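Ticket 3547
Project: Skimer, fruit handling
Site: Drirkine
Category: Procedure / good practice
Status: Open, waiting on reply

Hello again, me with the apples.

I've been going through our pick and place recordings against the house rules (the Grondholm sheet, version 14, the one with the coffee-coloured header) and I've got myself in a muddle over rule six. It says the fruit must be "held steady at its widest part, both pads in contact, before it crosses the rim of the container". Fine! I like that rule. But the checker has been chucking out recordings where I'd swear the hold is perfectly good, and I'd like to know whether it's me or the sheet that needs changing.

What I've tried so far:

Cleaned both pads with a barely damp cloth and let them dry. No difference to the rejections.

Slowed right down near the box, with a proper pause of 600 milliseconds before crossing. A few more got through, but not enough to get excited about.

Swapped to a fresh batch of 50 fruit in case the old ones had gone soft. Same again, so I've gone back to the old batch (waste not, want not).

Then I stopped fiddling and went through the stills one at a time with the rule sheet next to me, and I think I've found the sticking point.
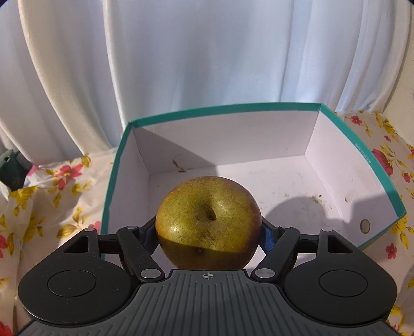
Rule six check: green apple at the front edge of the box, a pad on each side.

As far as I can see that's a pass. There's a pad on either flank, the apple is sitting centrally between the fingers and the stem is up. The checker notes say "fruit outline unclear, lower half", and I can see what it's getting at, as the bottom of the apple is in shadow while the top is nice and bright with a shine on it. There's a dark mark on the skin down in the shadow too. My guess is that it treats the line between light and dark as the bottom of the apple, decides the thing is half the size it should be, and then says the pads are in the wrong place. I haven't proved that, mind.

While I'm here, rule nine says the container floor should be free of loose bits at the start of each run. Mine has brown specks on it and I wasn't marked down for them at all. I'll give it a brush out before I carry on, but if we're going to be strict about shadows we should probably be strict about crumbs!

Questions for whoever picks this up:

Can rule six say something about light on the fruit, or does that belong in the setup section?

Do I need to redo the rejected ones, or can they go to Yousafzai for a second look by eye?

Is a blemish a reason to leave a fruit out? The sheet says "sound fruit" and leaves it at that. I've been keeping the marked ones in, as shops sell them.

Update, 4.20 pm: moved the lamp a bit further forward and ran a short set. Not been through the checker yet. I'll add the results here once they're back, so please don't close this one.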